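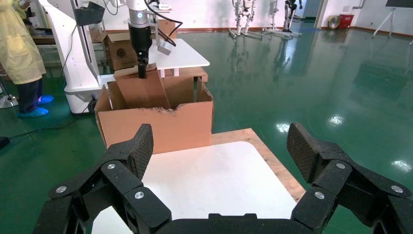
4.2 Licensing terms and the cost of changing supplier

The second part of the study looks at firms that buy the design of a graphics core from an outside licensor and build it into their own chips. Of the firms that answered our survey, 8 held a licence of this kind, and 2 of them, Bustari and Ornau, had given notice that they would not renew. Both stated that the fee itself was not the main ground for the decision. The greater concern was the timing of new designs, which the licensor set and which did not match their own product plans.
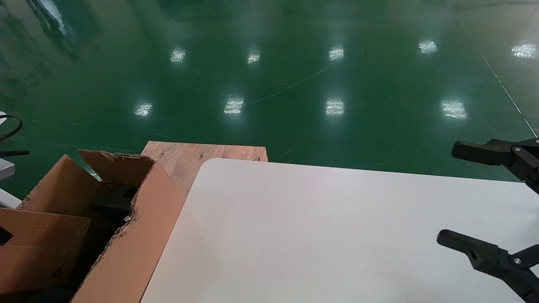
Figure 3. Green floor with reflected ceiling lights.

Leaving a licence carries costs that do not appear in the contract. Driver software must be rewritten, and staff who know the old design must be trained again or replaced. Test space must also be found for the new parts. Floor finish is a small item in such budgets, but it was raised in two replies: a glossy green surface of the type in Figure 3 returns the ceiling lights as bright white patches, and Hutchins now allows for this when it places optical inspection benches. Larger sums went on engineering time. Ornau recorded 541 working days on driver changes alone, against a planned figure well below that.

Mostenton took a different course and kept its licence for low-cost parts while designing its own core for the upper range. Under this arrangement the licensed core still accounted for 50 per cent of units shipped. The effect on royalty income is considered in Section 4.3, together with the notice periods set out in each contract.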